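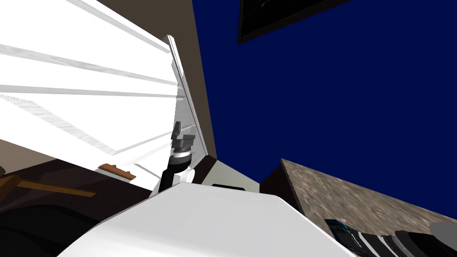 4. Preparing a Novel Manuscript for Letport

Letport accepts one manuscript file per title. Front matter is entered separately and must be removed from the file before upload.

4.1 Setting up the title record

1. Open Catalog and select New Title.
2. Enter the title and subtitle in separate fields.
3. Enter the author name as it will print on the cover, for example Ursina Hauser.
4. If the book is a translation, select Add Contributor, choose Translator and enter the name (Hannelore Mayrhofer).
5. Select the imprint. The default is Druselberg.
6. Enter the blurb. The limit is 140 words. Text over the limit is not saved.

Note: The contributor order set in step 4 is also the order on the title page.

4.2 Uploading the text

1. Apply the style Chapter Head to every chapter title. Parts use Part Head.
2. Replace blank lines between scenes with the Scene Break style.
3. Select Upload and choose the file. The maximum size is 40 MB.
4. Wait for the status to change to Checked.
5. Open the chapter list and compare it with the manuscript.
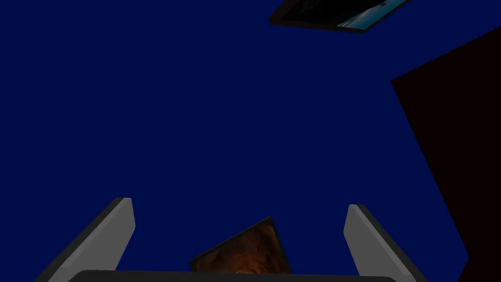 Figure 4-2. Two gray gripper fingers against a navy-blue background.

Caution: A second upload overwrites the first, including margin comments. Export comments before you replace a file.

4.3 Page count

The estimate is refreshed when the trim size changes. Titles over 600 pages must be split into volumes under Catalog > Volumes. For short fiction, see Section 6.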